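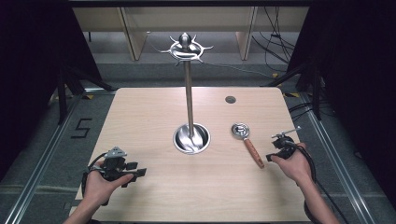
My brother-in-law Volkan Duman has been promising me a robot butler since July, when he read something on a plane. Every family dinner I get the update. Dishes are nearly solved, he says, while I do the dishes.

So let me talk about hanging up a utensil. You have a stand with a pole and a ring of hooks, and you have something with a wooden handle lying on the table. I do this job half asleep, with the phone under my chin. Now try it with a gripper. First you have to pick up a thing that's lying flat, and it wants to roll. Then you need to turn it over in midair and get it onto a thin metal hook, and if you bump the ring the whole stand goes for a walk. Shiny steel doesn't help either. Cameras see a polished base and get back a bent little picture of the room.

The way people are teaching this at the moment is to have a person do the chore with grippers in their hands, over and over, and let the software study the results. I asked Harriet Zamora, who used to work on this sort of thing at Mindbridge, how many tries it takes. She said 200 gets you a demo and 4000 gets you an argument about whether it would work in a different kitchen.

My own kitchen is a different kitchen. It has a drawer that sticks and a ladle older than I am. Until something can cope with that drawer I'm not clearing a corner for it, and Volkan can dry.

He tells me shop floors will get there first - same part, same spot, all day long - and I think he's right about that one. Please don't tell him.

3 comments | 900 shares
Contact | © 2022 Corinne Mahmoud | Back to top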